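Jilari Phone Case Handling Set - README

Version 3, October. Maintained by Babita Mathur. Send corrections to her and not to the general list, where they get lost.

What it covers

Handling of used phone cases on a tabletop: picking up, turning over, setting down, lining up with the edge of the table. Cases only, with no phone inside. The set has 1168 clips and 16 of them are flagged as doubtful (see doubtful.csv). I would have flagged more, but Khôi Phan and I disagreed and he did the final pass.

What it claims, and what I'd believe

The first version of this card said the set covered "everyday phone accessories." It doesn't. It covers cases, mostly slim ones, bought used in a mixed lot from a repair stall in Bromport. If you need wallets, stands or chargers, look elsewhere.

It also said the cases show "natural wear." I have my doubts about the phrase. They are worn, certainly, but we don't know by whom or how, and a case that spent a year in a stall drawer with 800 others picks up scratches that have little to do with pockets and keys. Treat the wear labels as a rough sorting by eye. Agnes Nisbet sorted the first half, Touran Salehi the second, and their ideas of "heavy" are not the same.

Fields

case_id - our own number, written on a paper slip kept with the case
back - clear, tinted or solid
rim - color as judged by the labeler
wear - light, medium, heavy
face - open side up or open side down at the start of the clip
notes - free text, often blank

Known problems

Clear backs are the weak spot. "Clear" tells you what the plastic was sold as, and once it's scuffed and under a lamp you may see more glare than table. Anyone planning to find case outlines by color should try the clear ones first, before promising results to somebody.

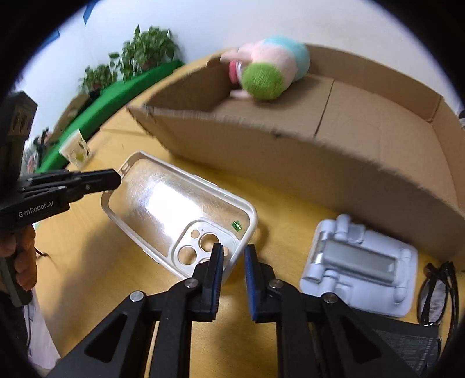
The rim is usually the safer thing to go by. A raised rim in a solid color holds its edge even where the back washes out, and the camera plate helps in telling one end from the other. Don't lean on the plate to guess the phone model, though. We tried that with the Cudus batch and got it wrong often enough to drop the model field altogether.

The wear label describes the whole case. A scratched back with a clean rim still gets one word. Maëlle Kennedy wants separate labels for back and rim, and she is probably right, but it hasn't been done and I wouldn't wait for it.

Splits

There is a test split. It was drawn by clip - so the same case can turn up on both sides. Redraw it by case_id if your numbers look too good.

Not included

The Tôn cases, which have printed backs and unclear permissions. Please stop asking for them.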